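Marking Out a Shared Work Surface with Painter's Tape
Facilities Guidance, Rustudstead Technical Center

This guide describes how to divide a plain matte work surface into sections with painter's tape. It applies to every bench in Room 48 and replaces the instructions formerly kept at the Novitz site.

Before you begin

Remove loose items from the part of the surface to be marked. Wipe it with a barely damp cloth and allow it to dry for 20 minutes. Solvent cleaners must not be used, as they leave a residue that weakens the tape. 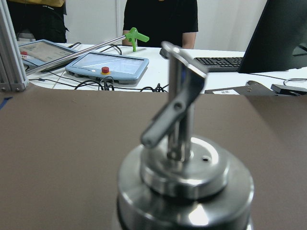 Step 1. Plan the lines

Decide how many sections are required and make a light pencil mark at each end of every line. Measure from the same edge each time. Staff using the Cedia layout sheet should follow the spacing printed on it.

Step 2. Lay the tape

Fasten the end of the roll at the first mark and draw out enough tape to reach the second. Hold it taut just above the surface, lower it in one movement, and press from the middle toward the ends. Do not stretch the tape, or it will creep back overnight. Lay the second line in the same way, directly over the first.
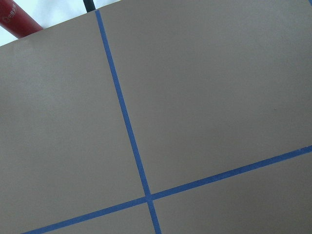 Overlapping tape should be pressed down firmly with a plastic card, working outward along each strip. Blue tape shows clearly on a gray-taupe surface, and a single crossing of two strips is enough to mark off four sections. The small square where the strips overlap is darker than the rest and may be used as a reference point for measuring. Do not trim the tape on the surface with a blade.

Step 3. Record the layout

Enter the bench number and the position of each line on Form 3430. Return the form to Hubert Pietrzak by Wednesday. Requests for replacement tape go to the Räsänen supply counter, with a limit of 2 rolls per bench.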